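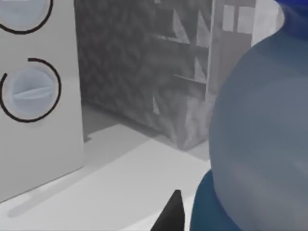
ok so the kitchen thread I kept promising. we have been in this apartment since December and I have cooked maybe 3 real dinners. the rest was toast

the oven runs hot. I set it to 350, the little hanging thermometer says 400, and my first tray of cookies came out like roof tiles. Neema told me to quit trusting the numbers on the dial and just mark my own with a paint pen. did it Sunday, very ugly, works great so far

next up, soup!! I make the same one every winter: white beans, a whole head of garlic, whatever greens are getting sad in the drawer, a parmesan rind if I remembered to save one (I never remember to save one)

Elisa Bellini says I put the greens in way too early and she's right, they go gray. so now they go in with the heat off and the lid on while I set the table. big improvement, I hate it when she's right

somebody asked about salt. I salt the onions, then I salt the beans, then I taste it at the end and salt it again. that's the whole method

oh and soak the beans overnight if they're old. mine had been through two moves and I skipped it, and we ate at 10:15 at night. Upendo had cereal while she waited and then had soup on top of the cereal, which, respect

freezer report: it holds 2 containers of soup and a bag of peas and that is IT. I've started freezing soup flat in zip bags and standing them up like records. label them first because tomato and chili look identical once they're solid (ask me about Tuesday)

things I still want: a decent ladle, a lid that fits the big pot, one more outlet by the counter so I don't have to unplug the toaster to run the blender

Tuulikki is bringing rye bread this weekend so I'm doing a double batch. if your greens trick is better than mine please tell me before Saturday

also I'm taking bean recommendations, I only ever buy cannellini and I feel like I'm missing out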